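Three weeks of moving one chip

I've been at Skalico since January, and until last month my part of the job was mostly fixtures. I drew them, printed them, bolted them to the rails and handed the cell over to whoever was driving. Then Bożena Kurek, who did most of the driving, moved over to the Nowakowski side of the building, and I said I'd take her sessions until they found a replacement. They haven't found one, so I'm still driving.

The task is easy to say out loud. The arm takes a desktop processor out of one place on the fixture and puts it into another. I do it by remote control, the arm copies what my hands do, everything gets recorded, and later on the recordings go into training. We want 700 good demonstrations before anyone trains anything serious. When I took over we had 63.

I'd assumed I would be good at it. I drew the fixture, so I know every wall and chamfer on it. That helped less than I expected. Knowing where the lip is on a drawing and knowing where it is when you're steering a gripper with a leader arm and two monitors are separate skills, and I only had the first one. On my first day I kept three demonstrations out of a whole afternoon.

The wrist camera is the view I use most. We have a second one off to the side, which is good for getting the arm into the neighbourhood, but once the fingers are down near the part I stop looking at it. Bożena worked the other way around. She drove from the side view and only glanced at the wrist feed when she was lining up.
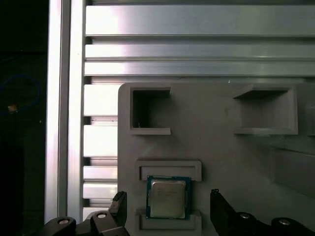 My first real mistake was speed. I was trying to be quick because I had a number to hit, and quick demonstrations look fine when you're the one making them. Then I played a batch back with Despina Cârstea, who runs the training, and she stopped it every few seconds to ask what I was doing. Usually I was correcting. I'd come in too far to the left, drift back, overshoot, then settle. By the time the fingers closed I'd made four small decisions that had nothing to do with the task, and all of them were in the recording for the model to copy.

So now I slow down well before contact. I come in high, stop, check both sides, go straight down, stop again, close. The stops feel silly when you're doing them. Despina trims the long ones anyway.

The second mistake was the opposite. I got so neat that every demonstration was the same one. Same start, same path, same height. A model trained on those did very well from that exact start and was hopeless from anywhere else. We threw it a start position a couple of centimetres over and it closed its fingers on air, very confidently, in the place the part would have been. Now I move the start position every time, and every so often I come in badly on purpose and recover. Those go into their own folder, because a planned recovery and a plain blunder look a lot alike if you don't label them.

Labelling takes longer than driving, by the way. If you're planning something like this, double whatever time you've set aside for it.
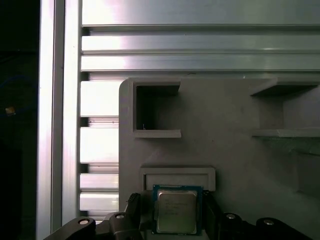
Grip height was the thing I argued about most with Despina. She wanted it fixed, so the model had one less thing to learn. I wanted it loose, because I can't hit the same height every time and I don't think anyone can. When the chip is held upright between the fingers, facing out, with its top edge just beneath the frame of the slot, you can see how little there is to work with. It's a thin border of green-blue board around the metal, and the fingers have it by the sides. A small tilt that you'd never notice in open air matters a lot there. We ended up agreeing on a range, which I've marked on the side monitor with tape.

The other thing I'd pass on is about hands. The leader arm has no force feedback, so you can't feel the part touch. You learn to look for it. For me the sign is that the part stops moving and my hand doesn't. When I see that I back off straight away, reset and bin the take. Early on I used to push a bit to see if it would seat, and that's how you end up teaching a robot to push.

I also stopped doing long sessions. I can do 40 minutes before my elbows start to drift, and after that the keep rate falls off a cliff. Bożena told me this before she left and I ignored her. Now I do a block in the morning, fixture work until lunch, and another block at three o'clock. I came in one Saturday to catch up when the place was quiet, and I kept hardly any of what I made that day, so I haven't tried that again.

As of this week we're past 200 kept. Despina has run one small training pass on those to see whether the folders are sorted properly (they mostly were). The next fixture is for the Polthorpe job and has tighter slots, and I've already widened the lead-in on the drawing by more than I would have a few months ago. If it prints well it goes on the rails next week, and I'll post some notes on the lead-in angles once I've driven it for a few days.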